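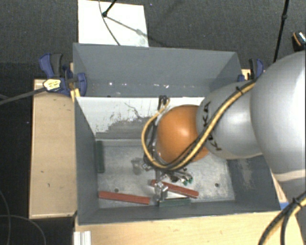 A KUKA arm over the picking bin, with red and green bars on the bin floor.

Starnine sells its bin-picking kit to shops that already have an arm and don't want to buy another. The product lead, who has been with the company since the kit was a bench project, spent a Saturday morning going over what a customer gets.

"It's software, a gripper mount and 2 days of setup," she said. "You bring the robot and the bin."

Plain bars are her usual test part. "People want to start with their worst casting. I ask them to start with bars. If a bar is lying against a wall, the fingers have to get in beside it, and that's where most systems quit."

The kit costs more than the rival package from Prillis, and she didn't argue the point. Support runs for 48 weeks — longer if the customer pays for it — and covers changes of part.

She was less sure about cabling. "We leave the routing to the customer, and I think we should write a better guide for it. Torenwood asked us for one in September. It's still a draft."

A version for smaller bins is next.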